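Search tickets
Enter keyword or ticket number
Go

Ticket 463
Subject: Wi-Fi drops in Bundavside office, laptops and handheld scanners
Product: Trondow wireless controller with 2 access points
Opened by: Eugeniusz Gajewski
Handled by: Brorkix second line
Priority: Normal
Status: Closed, fix confirmed

Original report

Since the August update we keep losing Wi-Fi at Bundavside. It affects staff laptops and the stock scanners. The wired desktops are fine and so is the phone system. When it happens the Wi-Fi symbol stays on but pages stop loading, then a few seconds later everything comes back. Video calls freeze and the scanners throw you out to the login screen, so whoever is doing a stock check has to start the shelf again.

I have restarted the controller and both access points. It made no difference. Guest Wi-Fi seems OK but hardly anyone uses it so I would not rely on that.

E. Gajewski

Brorkix reply

Thanks for the report. Please could you let us have:

- the firmware version shown on the controller's status page
- whether the drops happen in one part of the building or all over
- whether everyone loses connection at the same moment
- the controller log covering at least one drop

Please don't restart the controller again before saving the log. A restart clears it.

Customer reply

Log attached. The controller says it is up to date. I can't find a version number on the status page, only the words "up to date".

The drops are all over. I first thought it was worse in the kitchen area, as that is the far end from the access points and people sit there with laptops at lunch, but I sat next to the access point in the main office and got the same thing.

Not everyone goes at once. My laptop dropped and the one beside it carried on. A bit later that one dropped and mine was fine.

Brorkix reply

Version number is under System, then About. The status page only shows whether an update is waiting.

We have looked at the log. Signal levels are good for all clients, including the ones in the kitchen. We see no radar events and no channel changes. The access points are not rebooting. What we do see is clients being sent back through authentication while they are still connected. We need a longer log to see if there is a pattern. Please set log level to Detailed (System, Logging) and leave it running overnight.

While that is running, please also try the following on one laptop only:

1. Forget the staff network and join it again.
2. Turn off power saving on the wireless adapter.
3. Update the wireless driver from the laptop maker's site.

Customer reply

Found the version, it matches the one on your release page. Did all the steps on my own laptop. Still drops. Left the detailed log running overnight with a scanner on charge and awake in the stock room. New log attached.

Also tried moving one access point to the other side of the corridor. Worse if anything, so I put it back.

Brorkix reply

The longer log helps. The scanner you left on charge is made to authenticate again every 800 seconds, all through the night. The laptops show the same interval, each counted from the moment that laptop joined. This explains why neighbouring machines drop at different times.

It is not a radio fault, so please leave the access points where they are.

Go to Networks, Staff, Advanced and tell us what is shown for Session timeout.

Customer reply

It says 800. I have never touched that page. The guest network has the box empty.

Brorkix reply

Thank you. The box should be empty for the staff network too. We have asked whether anybody at your end loaded a saved configuration around the time of the update. The old Roy site used a short timeout on its visitor network, and we can see from the notes on your account that the Roy profile was kept as a backup when that site closed.

To fix:

1. Save a copy of the current configuration under a new name.
2. Go to Networks, Staff, Advanced.
3. Clear the Session timeout box. Don't enter zero. On this version zero is read as "use profile default" and the old value comes back.
4. Press Apply and wait for the green tick.
5. Go to Backups and rename or delete the Roy profile.

Clients will disconnect once when you press Apply. Best done out of hours.

Customer reply

My colleague did restore a backup after the update because the printer names had gone missing. It will have been the Roy one, it was top of the list.

Did the change on Sunday when the office was shut. I put zero the first time before reading the rest of your message, and it did go back to 800 when I reloaded the page. Cleared the box properly after that and it has stayed empty.

Printer names are correct now as well. I typed them in by hand.

Customer update

No drops so far with the office full. Stock check was finished without a scanner logging out. Calls from the kitchen area also fine. Happy for this to be closed. Can you switch the log level back or do I do that?

Brorkix reply

Please set it to Normal at your end, same page as before. Detailed logging fills the storage and slows the status page down.

We have passed the zero value behaviour to Trondow as a fault in the settings page. There is no fix date yet. Closing this ticket. Reply to the same email if the drops return and it will reopen.

Attachments
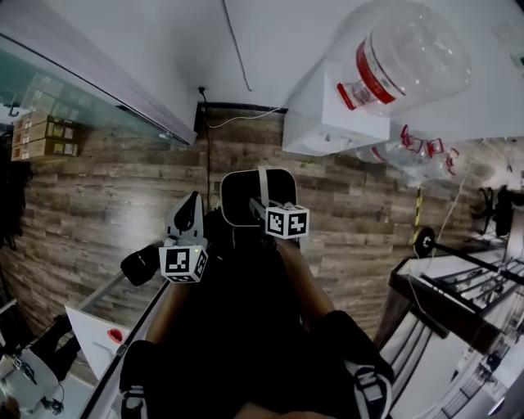
Bundavside kitchen area, water jug with red cap, plank-pattern wall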